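Storkix trial puts household chores to the test in Kotthorpe

Cloth handling remains the slow part, project staff say

KOTTHORPE, 26 November 2019 - Storkix, the automation firm based in Undonwood, has released interim results from its chore-handling trial, which set out to measure how much ordinary housework and stockroom work a two-finger gripper can do without a person stepping in. The short version is that rigid items are close to usable and cloth is not.

The trial began in August at the firm's Kotthorpe site, a two-level open hall furnished with a mix of office and household pieces. Staff carry out each chore with hand-held grippers fitted with cameras, and the recordings are used to train a controller that later attempts the same chore on a fixed arm. The interim set contains 751 recorded chores. They cover folding, hanging, shelving, wiping and moving small boxed goods from one surface to another.

Tala Awad, who manages the recording work, said the hall was left furnished on purpose. Earlier recordings were made at a bare bench, and controllers trained on them lost track of the target when a chair or a rack of clothing stood behind it. Recordings are now made with desks, racks and seating in place and with other staff going about their work.

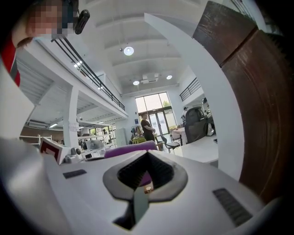 Poul Lauritsen questioned whether the results say much about homes at all. A hall with a high ceiling and even lighting is an easier place to work than a laundry closet, he said, and a controller that needs a clear approach from above will fail at the first low shelf. He would like to see the same chores repeated in occupied apartments before any figure is quoted to buyers.

Storkix accepts part of that criticism. The report lists low clearance as an open problem and notes that the fixed arm was not tested under tables or inside cabinets. It does not give a date for home testing.

On rigid goods the controller did reasonably well. Boxes with flat sides were picked up and set down again in over 2 attempts out of 3, counting only attempts finished without a restart. Most of the failures came at release, when a box stuck to a finger pad and turned as the jaws opened. A change of pad material is planned. Placement error was small enough for open shelving but too large for a tightly packed display, so the firm does not recommend the system for shop restocking in its present form.

Cloth was a different matter. A folded item changes shape as soon as it is lifted, and the camera loses sight of the lower layers once the jaws close. The controller often took hold of a single layer and pulled the fold apart. It also had no dependable way to tell whether it was holding one layer or several - the jaws report their opening width, and with thin fabric the difference falls within the error of the sensor.

The recording staff have adjusted their method as a result. Cloth is now gripped at the folded edge, lifted straight up and held still for a moment before it is carried across. The pause gives the software a clean view of how the fabric hangs. Marker cubes on the hand-held tool supply its position, and the operator is asked to keep at least one of them in view of a second camera throughout the move. Moves made over furniture are kept in the set, including those in which the cloth brushes a surface along the way.

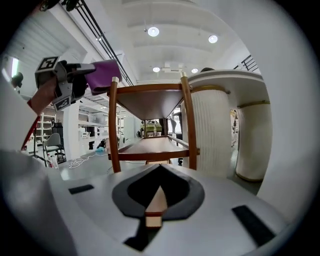 Next steps

The second phase will concentrate on fabric. Storkix plans to add towels, pillowcases and knitted garments, and to record each with one operator and then with two operators working from opposite sides. Awwad, the supplier of the fixed arm, is to provide a wrist unit with a finer force sensor for the same phase. The existing unit will be kept on the rigid goods so that the two sets of results can be compared.

Wiping chores have been dropped for now. The controller could follow a flat surface but had no measure of whether the surface was clean, and the recordings did not contain one either.

The full interim report, with failure counts listed by chore and by item, is available on request from the Storkix office in Undonwood.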